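Plillum Room Conversion: Progress Report to Khurana
Fri 11 December

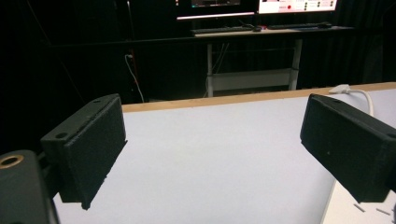 Kusum Dixit asked after the last report whether the storage wall could be finished before the paint, and the order of work has been changed to allow it. Her second point, on the cost of the window seat, is covered under Budget.

Work done
Old carpet and tack strips are out. The subfloor was sanded at two high spots near the closet. Wall patches have had their second coat of compound. The Flultura shelf units are assembled but not yet fixed to the studs.

Open items
The fold-down craft desk needs longer hinges. Zarnulau shipped the wrong length and will replace them. Trim color is undecided between the warm white and the gray.

Budget
Spent to date: $3938. The window seat is priced at around $2000, cushions excluded. No order will be placed until Khurana approves it in writing.

Next period
Fix shelves, prime, paint, lay flooring. The floor needs 45 hours in the room before it is cut. Completion is still set for February.

Sneha Rawat

We use cookies to improve your visit. Accept all | Manage settings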